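Sharing the living room with a walking robot: house rules that work

Workshop and Home Tips, from Undcombe

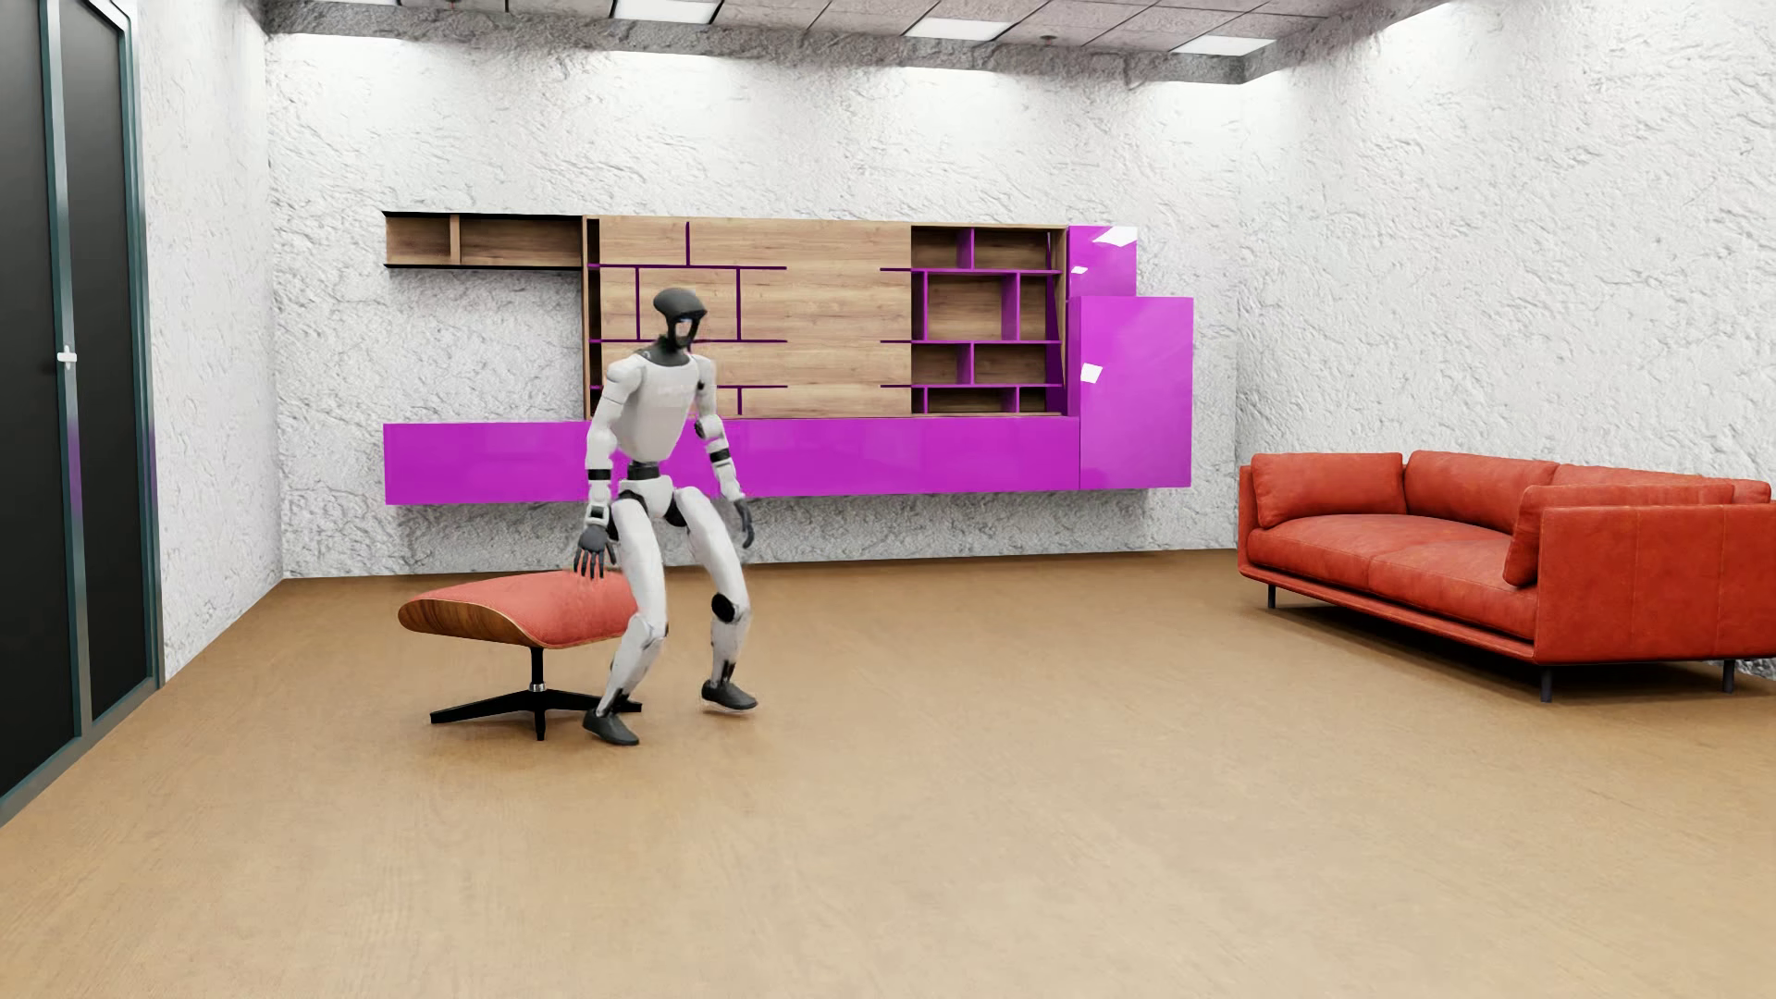 Most knocks and falls at home come from the room, so start with the floor. Leave a clear path at least twice as wide as the robot's shoulders between the door and the sofa. Lift thin rugs or tape down all four edges. Trailing leads go along the skirting.

Low seats and footstools need a fixed place. If you move one, run the room scan again before the next job. The Trornico app keeps the old map until you tell it otherwise.

Wipe the soles with a damp cloth once a week and dry them well. Furniture polish on a wooden floor is as bad for a robot as it is for socks, so spray it on the cloth, well away from the boards.

Glossy cupboard doors can confuse depth sensors. A strip of matt tape at knee height usually cures it. Vainio sells one 2000 mm long, but any plain tape will do.

Rules for people:

Stay two arm's lengths away while it is walking or bending.
Never hold it up by the arms. If it starts to go over, let it.
Keep children and pets out until it has stopped and the motors are off.
Everyone in the house should know where the stop button is. Test it monthly.

On our Grolard we check the knee and ankle covers for cracks every 200 hours, and write the date inside the cupboard door. Do the same after any fall, even a soft one on to the cushions.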